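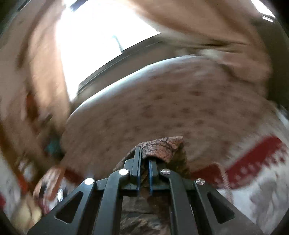

Textiles and Upkeep, Unit 4: Weave, Fiber and Wear

Reading for this unit: chapter 6 of the course reader, up to the section on finishes. Bring a magnifying glass and a fabric scrap to the Friday session.

1. The three basic weaves

Plain weave. Each weft yarn goes over one warp yarn and under the next. It has the most crossings, so it is firm and frays less than the others. Muslin, poplin and most bed sheets are plain weave.

Twill. The weft passes over two or more warps, and each row steps over by one. You see a diagonal line. Denim and gabardine are twills. They drape better than plain weave of the same weight and hide dirt well.

Satin. Long floats, few crossings. The surface is smooth and shiny and it snags easily. Do not confuse satin (a weave) with silk (a fiber). Polyester satin is far more common than silk satin.

2. Yarn color and surface color

Color can be added to the fiber, the yarn, the cloth or the finished item. A speckled or flecked look usually comes from one of the following:
— fibers of different colors mixed before spinning
— yarns of two colors twisted together (marl)
— small tufts added during spinning (nep yarn)
— a print made to look like any of these

To tell a print from the rest, pull one yarn from a cut edge. A printed yarn changes color along its length and is often paler on the back. A marl yarn shows two plies that can be untwisted by hand.

3. Abrasion

Upholstery fabric is often rated in double rubs. One double rub is one back-and-forth pass of a test cloth under set pressure. A fabric rated at 3000 is suited to light decorative use only. Look for a much higher number for a sofa in daily use. The rating says nothing about fading, pilling or seam strength, and students mix these up on the exam every year.

Worked case: Mitali Rathnayake's class sample, the Gollent twill, showed its first broken yarn at 1168 rubs. The Idero plain weave was stopped at 3000 with no break. Both were 100 percent cotton. Write a short paragraph on why the twill may have failed first. Consider yarn thickness as well as weave.

4. For next time

Finish the burn test sheet and hand it in with 2 labeled swatches, warp direction marked with an arrow. Swatches without an arrow will be returned. Questions about the lab part go to Aleksandra Kalinowski, who has the sign-up list for the microscopes.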